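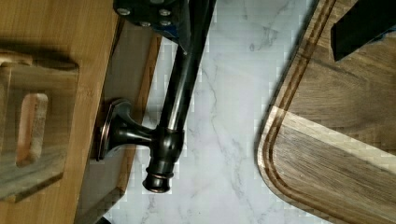
A bamboo cutting board and a dark bronze fixture on a countertop.

Small clinics and the move to bundled payments

August 30, 2023

The Mustus practice in Bolholm has 14 clinicians and a patient list that has outgrown its building. Last year it signed its first bundled payment contract, covering knee and hip replacement from the first visit through 90 days after surgery. We spoke with the practice's billing manager, who asked not to be named, about what changed.

"The paperwork came first," she said. "We had 383 open claims under the old system when the contract started, and every one had to be closed out the old way."

Under the bundle, the insurer pays one price for the whole episode. The hospital, the surgeon and the physical therapist divide it by a formula set in advance. The manager said the formula took five meetings to settle – most of that time went to readmissions, and who pays for them.

"Our surgeons thought a readmission was the hospital's problem. The hospital had a different view."

The practice tracks each episode in Nadar, a scheduling program it already used. Staff added a field for the discharge date and a warning at day 60. She would have liked the warning sooner.

Asked whether smaller offices should sign such contracts, she was careful. "Look at your volume. One expensive patient hurts a lot more if you only do a few of these a year."

Mustus expects to decide on a second bundle, for cardiac rehab, after its first reconciliation report arrives. Its satellite office in Plaltska will stay on fee-for-service for now.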